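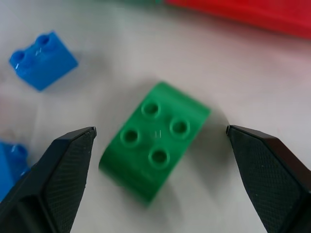

Sorting the big bricks, part two

The first pass through the tub was by color, and it was a mistake. I ended up with a pile of green in which every piece looked like every other piece, and finding a particular shape took longer than it had when everything was mixed. Color is easy to see in a jumble. Shape is not. So the second pass went by shape, with color ignored until the end.

The tub came from Brijesh Katiyar, whose kids have outgrown it. It holds 339 pieces, counted twice. The first count came out one short because a 2x2 was pressed inside the hollow of an arch.

Categories, in the order I pull them:

Plain rectangular bricks, any length. Most of the tub. These go in the deep drawer and need no further work.

Plates and flat pieces. Shallow drawer.

Slopes with one angled face.

Curved pieces. This is the group that gave me trouble. A green one with four studs on top and rounded sides looks like an ordinary 2x2 from directly overhead, and you only notice the bulge at the ends when it sits at an angle to you. I had several of these in with the plain bricks. They stack without complaint, but a wall built with one in the middle has a lump in it.

My fix was to sort on a plain white surface with a lamp to one side. On the rug I was relying on outline alone. On white, the curved edges pick up a highlight and the shadow gives away the profile. I also turn each piece once before it goes in a drawer, which adds a second per brick and saves a third pass.

Everything else. Wheels, a door, two pieces of fence, and something from a Drolilero farm set that fits nothing.

On drawers: I bought the Clarkivus stackable unit, the version with four wide drawers. The runners are fine. The label slots are too narrow for anything but a single line of small type, so I taped the labels on the front instead. The bottom drawer sags a little when full of plain bricks, and I have moved it to the floor position where the base supports it.

Cleaning was done before sorting, in a mesh bag in the sink, with dish soap and lukewarm water. The hollow studs hold water longer than the rest of the brick. I shook the bag out, laid everything on towels stud side down, and left it from October's one warm afternoon until the next morning. A few still had a drop inside - those got a cotton swab.

Still to do: the curved pieces need a divider between the 2x2s and the longer ones, and I want a lid for the top drawer. Brijesh says there is a second tub in his garage.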